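I've had the Prullholm glass bowl since July, and I wanted to live with it a good while before writing anything. It rinses clean, it doesn't hold on to onion smells the way my old plastic ones did, and I've made more salad dressing in it than I care to admit! My one grumble is the weight — after a long day of canning I do feel it in my wrists. Still, I'd buy it again, and I may well get the bigger one for bread dough.
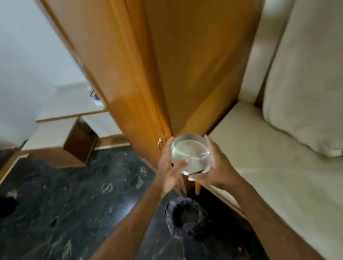
My sister says hers went cloudy after 60 trips through the dishwasher, and she now washes it by hand with a little vinegar.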